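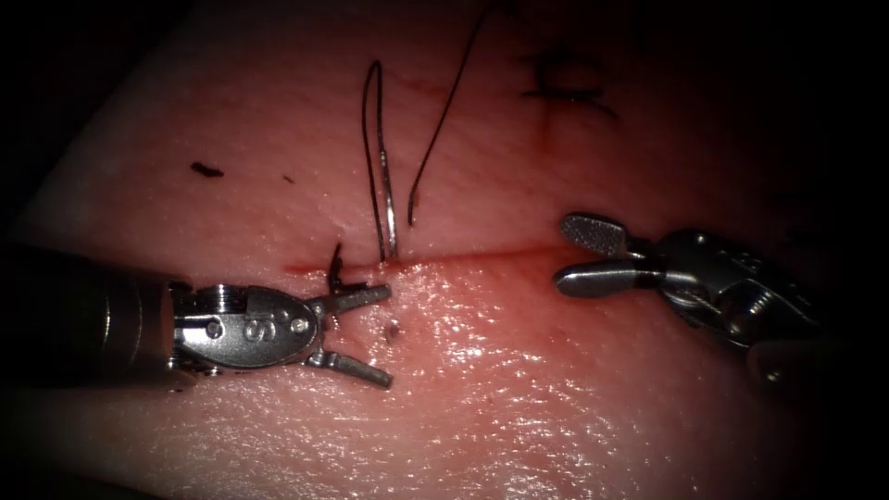

What Is Orienteering? (A Running Race Where You Get to Choose the Way)

By Yamila Painemal
2021-02-04

Most running races are pretty simple. There's a start, there's a finish, there's a line of tape or cones in the middle, and you follow the person in front until your legs get tired. I like those races! I've done plenty of them. But my favorite kind of race doesn't have any tape at all. Somebody hands you a map, a clock beeps, and off you go into the woods, and which way you run is completely up to you.

It's called orienteering (say it like this: or-ee-en-TEER-ing). I started when I was nine, I was terrible at it, and I've loved it ever since. So let me tell you how it works.

The basic idea

Before the race, the organizer goes out into a forest or a park and hangs up flags. They're orange and white, with three sides, so they look a bit like a paper lantern with no light inside. We call each one a control. Every control is drawn on your map as a circle, and the thing you're looking for is right at the center of the circle. It might be a big rock, or a bend in a stream, or the corner of a fence.

Your job is to visit the controls in order. First number one, then number two, and so on until you reach the finish. Whoever does the whole course correctly in the shortest time wins.

"In order" really matters. If you stumble across number five while you're looking for number three, well, lucky you, now you know where it is, but you still have to go to three and four first. And if you skip one completely, your race doesn't count, even if you were flying. That happened to me at my second race ever. I came sprinting in with my arms up and the lady at the download table looked at her screen and said, "Sweetie, where's number six?" I had no idea there was a number six. It was under my thumb.

How do they know you were really there?

In the old days you carried a piece of card, and every control had a little plastic clipper with pins in it. Each clipper made a different pattern of holes. You squeezed it onto your card, and at the end someone checked your holes. Some clubs still use these for school days, and I think they're fun because they make such a satisfying crunch.

At most bigger races now you wear a small electronic stick on your finger. You dip it into a box at the control, the box beeps, and the stick remembers the time. Afterward you get a printout that shows how long you took between every pair of controls. These are called splits, and orienteers will talk about splits all through lunch if you let them.

Each control also has its own code, usually a number. Mine last spring had codes in the forties, and I went to 44 when I needed 47. Always check the code! It's on a little list called the control descriptions, printed on your map or on a separate slip.

Reading the map

An orienteering map looks odd the first time you see one. You'd expect the forest to be green, right? Nope. Ordinary forest that's easy to run through is white. Here are the main colors:

White: forest with good running.
Green: thick stuff. The darker the green, the harder it is to push through. Very dark green means go around unless you enjoy being scratched.
Yellow: open land, like fields and meadows.
Blue: water. Streams, ponds, marshes.
Black: paths, buildings, fences, and also rocks and cliffs.
Brown: the shape of the ground, drawn with thin wiggly lines called contour lines.
Purple: your course. A triangle for the start, circles for the controls, and a double circle for the finish.

Contour lines are the tricky ones, so let's spend a minute on them. Make a fist and put it on the table with your knuckles up. Pretend the table is the sea. Now imagine someone draws a ring around your hand, all at the same height above the table, then another ring a bit higher, then another. If you flattened your hand out and looked down at those rings, you'd have a contour map of your fist! Where the rings are squished close together, the side is steep. Where they're far apart, it's gentle. (You can really draw on your hand with a washable marker. Ask first. My mother was not happy about the tablecloth.)

Then there's the scale, meaning how much smaller the map is than the real world. Lots of forest maps are drawn so that one centimeter on paper is 100 meters on the ground. So if two controls are two centimeters apart, that's 200 meters. Ten centimeters would be 1000 meters, also known as one kilometer, and that's a little over half a mile.

Turning the map

If you only remember one thing from this whole page, please make it this part. Keep your map turned so that it matches the ground. If the lake is on your left in real life, it should be on your left on the map. That might mean your map is sideways or even upside down, and all the words on it are the wrong way around. Doesn't matter! You aren't reading a story.

How do you know it's turned correctly? You can look at big things around you, like a road or a field. Or you can use a compass. The red end of the needle points north, and the map has lines on it that run north too. Spin yourself around until the needle and the lines agree, and you're set.

The second thing (okay, two things) is to fold the map small and keep your thumb on the spot where you are. When you move, your thumb moves. Just don't cover number six.

Three tricks I wish I'd known sooner

My first coach was Ignacio Sosa, who trained the kids at our club, Zisau. He taught us words for things, and once I had the words I got a lot less lost.

A handrail is anything long that you can follow, like a path or a stream or the edge of a field. You don't hold on to it, you just run next to it.

An attack point is something easy to find that's close to your control. Say the control is a small rock in the trees. Small rocks are hard to spot from far away. But maybe there's a path junction near it. So you run fast to the junction, stop, look carefully, and then go slowly to the rock.

A catching feature is something big behind the control that tells you you've gone too far. If you hit the road, you've missed it, so turn around.

Picking your route

This is the best part, if you ask me. Say there's a hill between you and the next control. Do you go straight over the top, or do you run around on the path? Over the top is shorter. Around is longer but flat. Which one's faster?

It depends! My friend Florencia Riquelme climbs like a goat and goes over everything. I'm better on flat ground, so I nearly always go around. At our race in Wultari Forest last March we had this exact choice on the way to number seven. She went over, I went around, and when we compared splits I had taken 267 seconds and she had taken two seconds less. Two seconds! We argued about it the whole drive home.

What if I get lost?

You will, a bit. Everyone does, grown-up champions too. What you want to do is stop. It feels wrong to stop in a race but it works. Turn the map the right way, look at what's around you, and think about the last place where you were sure. If you still can't figure it out, walk back to that place and try again.

The beginner courses follow paths nearly all the way, so you can't wander very far off. Lots of younger kids go around with a parent or a friend, and that's totally fine. You should also carry a whistle. If you're hurt or truly stuck, blow it six times, wait a minute, and blow six more. Every orienteer who hears it has to come and help, even if they're winning. I've never had to use mine.

One more rule: when you finish, or even if you give up halfway, you must go to the finish and tell them you're back. Otherwise people will be out searching the woods while you're in the car eating a sandwich.

What to wear

Running shoes with some grip, long socks or long pants if there might be prickles and ticks, and a shirt you don't love too much. Bring water. A compass is nice but you can usually borrow one.

Try it at home first

You can do this today. Draw a map of your bedroom as if you were a bird on the ceiling. Put in the bed, the door, the window. Now have someone hide five sticky notes and mark them on your map with circles, each with a number. Go find them in order with your map turned the right way the whole time. Too easy? Do the whole yard, or have them write a letter on each note so that you spell a word at the end. Pascual Salinas, who is seven and lives downstairs from me, made one for his grandfather that went through the laundry room twice.

If you like it, ask a grown-up to look up an orienteering club near you, and find out which course is best for somebody brand new. In the United States the easiest one is usually called White. After White comes Yellow, and I was on Yellow for two years because I kept running past things.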